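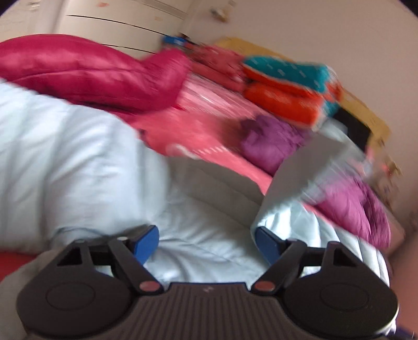
*The pale quilted comforter, spread out on the bed.*

I have been promising a proper write-up of the Kvam wool wash for so long that I've got through a whole bottle and started on the second, so you can at least trust that I've given it a fair go. It's sold as a gentle liquid for wool, down and anything quilted, and I've used it on all of those, by hand and in the machine, with mixed but mostly happy results.

First, a confession. For years I washed everything with the same powder, my one good cardigan included, and I put the slow flattening of all my bedding down to age. It was my friend Kerstin Eide who set me right. She knits, beautifully and at a frightening speed, and when she picked up the sleeve of that cardigan she went very quiet and then asked what I'd been doing to it. She sent me home with a little jam jar of her own Kvam, and I ordered a full bottle the same week.

## What you get

The bottle is tall and slim, with a cap that doubles as a measure. I'm fond of the shape but not of the cap, which dribbles down the side unless you pour with real conviction. Mine now lives on a saucer, like a teapot. The liquid itself is thin and almost clear, and the smell is faint and a bit like cut grass (I was braced for lavender, as every other wool wash I've owned has been lavender, and it was a pleasant surprise!).

The price is the sticking point. A bottle of Kvam costs a good deal more than the Pluvus one I used to buy for jumpers, and you do feel it at the till. Against that, you use very little. The label says 14 ml for a basin and 37 ml for a machine load, and I've stuck to that faithfully, apart from one evening when I was on the telephone and lost track. That load needed rinsing again and again and I was picking soapy bits out of the drum for ages, so do please measure.

## On wool

This is where it shines. I did the cardigan first, in the sink, in cool water, with a soak while I got on with the supper. The water went a colour I'd prefer not to describe. Once it had dried flat on a towel, the cardigan felt softer than it had in years, and it had kept its shape at the cuffs, where it had always gone wavy before. I've since done scarves, two blankets and a pair of bed socks, and the only thing I'd grumble about is that it doesn't shift a greasy mark. For a collar or a gravy spot you'll need to treat it first with something stronger.

I tried Plivomik's wool flakes alongside it for a month, to be fair to everyone. They're cheaper and they do clean, but they take an age to dissolve and they left a slight stiffness in the blankets that I didn't care for.

## On bedding and padded things

I was far more nervous here. A big quilt is a miserable thing to get wrong, and I've had one come out of the wash with all its filling huddled in the corners, so I started on a Tuesday with a clear day ahead and nothing else to think about. Half a dose of Kvam, the gentlest setting, and an extra rinse at the end. I tumbled it on low, taking it out every 21 minutes to shake it and squash the lumps apart by hand. It's dull work, and it's best done with the radio on.

The quilt came up lovely. It smelled of almost nothing, and by bedtime it had puffed up again nicely. I did a padded jacket the week after and that took even longer, the pockets staying damp well after the rest had given up, but it was worth the bother, and it's certainly kinder on the purse than sending it out.

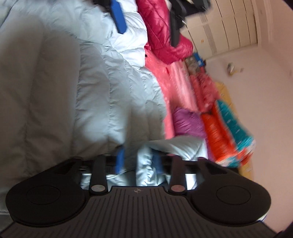 ## A word on the Clemby drying rack

I bought the Clemby rack at the same time, so I may as well mention it. It folds flat, it stands steadily on a tiled floor, and the mesh shelf on top is just wide enough for a jumper with its arms out. It wobbles a little on carpet. I wouldn't put anything as heavy as a wet quilt on it, whatever the leaflet says, but for knitwear it's been a real help and has freed up my kitchen table.

## Would I buy it again?

I already have, as I said at the start! If I were only washing the odd jumper I'd probably go back to Pluvus and save my money. With a houseful of wool and padding to look after, I'll be keeping Kvam in the cupboard, and I'd give it 86 out of 100, with the marks lost for the price and that wretched cap. If anyone has found a pump top that fits the bottle, do leave me a note underneath, as I've tried two so far and neither would screw on.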